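Plernbridge – Central de suporte
Pedido: simulador bimanual, o braço esquerdo não participa
Produto: Plernbridge Sim, licença de avaliação
Aberto por: Urs Marti (Mayrhofer)
Atribuído a: Reto Haslinger
Estado: resolvido com ressalvas

Descrição do problema

Estamos a avaliar o Plernbridge Sim há duas semanas, para decidir se compramos a licença anual ou se continuamos a estragar material verdadeiro na bancada. A tarefa é simples no papel: o braço direito pega numa peça, leva-a ao centro, o esquerdo recebe-a. O direito cumpre. O esquerdo sobe, abre a garra e fica por lá, com ar de quem pede a palavra numa reunião.

Deixámos correr 200 episódios durante a noite. Em 85, a passagem nem sequer foi tentada. O relatório classificou-os a todos como "concluído", o que me pareceu generoso.

Já fiz o que vem no manual: reiniciei o serviço, apaguei a cache, reinstalei o pacote dos braços. A secção de resolução de problemas sugere depois "verificar se o problema persiste". Persiste.

Resposta de Reto Haslinger, 9h40

Olá, Urs. Obrigado pelo relato. Pode enviar o ficheiro de configuração da cena, o registo de um episódio falhado e uma captura do momento em que o braço esquerdo pára? Confirme também se o limite de passos está no valor de origem (2000).

Resposta de Urs Marti, 10h25

Configuração e registo em anexo. O limite está em 2000, não lhe mexi. A captura é do episódio 9: a garra esquerda lá em cima, aberta, e a direita mais abaixo com a peça castanha, bem presa. O objecto preto em cima da mesa, entre os dois, não entra na tarefa.

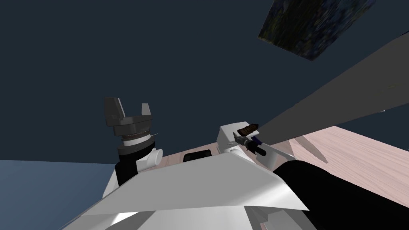
Diagnóstico (Reto Haslinger, 14h10)

Reproduzi o comportamento com a sua configuração. São dois problemas, que se encobrem um ao outro.

O primeiro: o ponto de encontro está definido no referencial da base esquerda, mas o planeador do braço direito lê-o no referencial da mesa. Cada braço vai ao sítio certo segundo as suas próprias contas. O esquerdo fica à espera de uma peça que, para ele, ainda não chegou.

O segundo: quando a espera esgota os 2000 passos, o avaliador olha só para a última condição cumprida. Como a peça foi agarrada, escreve "concluído". Isto é defeito nosso e já está registado.

Solução provisória

1. No ficheiro da cena, mude "handover_frame" de "left_base" para "table".
2. Ponha "strict_eval" a "true". Vai ver mais falhas no relatório, todas legítimas.
3. Apague os episódios antigos antes de voltar a correr. O painel mistura-os com os novos sem avisar.
4. Não use o assistente gráfico para gravar a cena. Ele repõe "left_base" com a melhor das intenções.

Resposta de Urs Marti, 16h55

Aplicado. Esqueci-me do ponto 4, abri o assistente, gravei e perdi uma hora a insultar o ponto 1. À segunda correu melhor: nova série de 200 episódios, a passagem foi tentada em todos e falhou em 9. Fui ver três dos falhados e o esquerdo fecha a garra cedo de mais, mas isso é afinação da nossa parte.

Fica a pergunta da Ingeborg Pichler, que é quem assina a compra: a correcção do avaliador sai antes de terminar o período de avaliação? E os relatórios anteriores podem ser recalculados, ou deitamo-los fora?

Resposta de Reto Haslinger, 17h20

A correcção está prevista para a versão de janeiro. Prolonguei a vossa licença de avaliação até lá. Os relatórios anteriores podem ser recalculados se tiverem guardado os registos completos; com os resumidos, não.

Resposta de Urs Marti, 17h32

Guardámos os resumidos. Era a opção recomendada. Pode fechar o pedido, mas deixe o do avaliador aberto e ponha-me em cópia.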